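Section 4: Folding on the bed

By this point you should have your Yeoman folding guide unpacked, your storage bag standing open within reach, and everything you mean to fold brought together in one room. If you are still missing the bag, go back to Section 2, where we explain how to open it out without straining the zip.

A bed makes a lovely folding surface, and it is the one we would suggest to anyone starting out. It is wide, it is kind to the back if yours is a reasonable height, and a fleecy blanket has enough grip to stop thin fabrics sliding off on to the floor. Leave the blanket on, push the pillows and cushions up to the top or along the wall, and put anything waiting its turn up there with them. 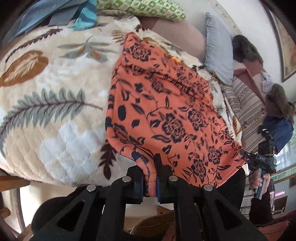
4.1 LAYING OUT

1. Choose one piece and leave the rest where they are. It is tempting to have three or four on the go, but they do get tangled up in each other.

2. Take the piece by its edge and draw it across the middle of the bed. Let a corner hang over the side if it wants to, as you can bring it back in a moment.

3. Decide which side of the fabric you would like to see when it is put away. With a bold floral print we like the flowers outermost — it makes the right piece so much easier to find on a dark morning.

4. Smooth from the middle outwards with the flat of your hand. Little creases will settle by themselves, so save your patience for the big ones.

Note: A patterned cloth on a patterned blanket can be surprisingly hard to read, and you may lose sight of where the edge is. Run a fingertip along it until you come to the corner.

Caution: Take off bracelets and rings with raised stones before smoothing. They catch in fleece and in fine cloth alike.
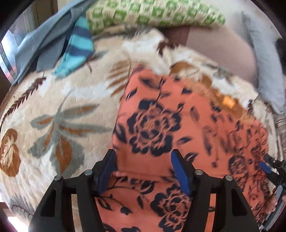
Krum Matić wrote to us that he gave up on steps 3 and 4 altogether with anything slippery, and that he now folds it in half in the air first and only then sets it down. It saves him chasing the edges, he says, though he admits the corners never quite meet.

We tried Krum's way at our Womley workroom and were rather taken with it for scarves and light blouses. For anything longer, please do keep to the steps as printed.

4.2 MAKING THE BUNDLE

5. Bring one long side in towards the middle, then the other, so that they overlap slightly.

6. Fold the far end towards you, tucking in any loose bit as you go.

7. Turn the whole thing over and pat it down gently. Pressing hard only puts in creases you will have to iron out later.

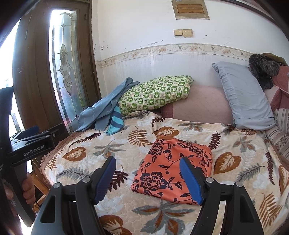 Don't fret if your bundle has one end wider than the other, or a corner that has gone round. Soft garments seldom make a true rectangle, and a slightly lopsided one will sit in the bag perfectly well so long as it lies flat. If it springs open, unfold it back to step 5 and make the overlap a touch deeper.

8. Slide both hands underneath, palms up, and carry the bundle to the bag. Heavier pieces go in first, lighter ones on top.

Caution: Do not kneel on the bed to reach the far side. Walk round, or turn the piece towards you.

When the bag is full, close it as shown on the inside flap and carry on to Section 5, Labels and Shelves.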